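Gresgate Skills Lab – Help Desk
Ticket 71: Suture practice, bench 2, thread keeps tangling
Opened by: Wynne bench users
Assigned to: Rizwan Wijesinghe
Status: Closed, with a grudge

Reported problem
Trainees on bench 2 say the thread snarls at the needle before the second stitch. They have blamed the thread, the needle, the lighting and the bench, in that order. The bench has no moving parts.

Log

9:10 a.m. Checked the thread. It's the usual Grindach reel, same batch as bench 3, where everyone is stitching away happily. Cut a fresh length anyway to show willing.

9:40 a.m. Asked what length people were cutting. Answers ranged from "normal" to "enough." Measured one left on the tray at nearly 200 cm. You could close the incision and then hang out washing with the rest. Trimmed it to something a person could pull through in one go.

10:25 a.m. Tangling reduced but still reported. New complaint added to the ticket: stitches tearing out at the edge.
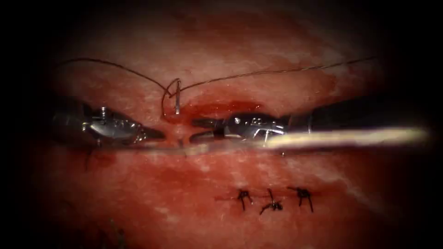 Attachment 1: needle point down just above the incision, thread wrapped at its upper end.

10:50 a.m. Two things to look at. The needle is going in close to the seam, so I've asked for a wider bite on the next pass. And the thread is wrapped around the top of the needle, so that's where I'd start with the snarling. Advice sent: clear the wrap before driving the needle any further, then follow the curve through. Pushing straight and hoping is a technique, but we don't teach it.

11:30 a.m. User replied that they "always do it that way." Noted.

1:15 p.m. Three more passes with the short thread and a wider bite. No snarls, no tearing. One stitch came out slanted, and I've been asked whether that is a separate ticket. It is not.

2:05 p.m. Illport asked whether they should replace their thread too. Told them to find a ruler first.

Resolution
Thread length. Cutting guide taped to bench 2 at eye level, next to the previous cutting guide.

Follow-up
Reopen if snarling comes back with the short thread. Please attach the offcut.

– R. Wijesinghe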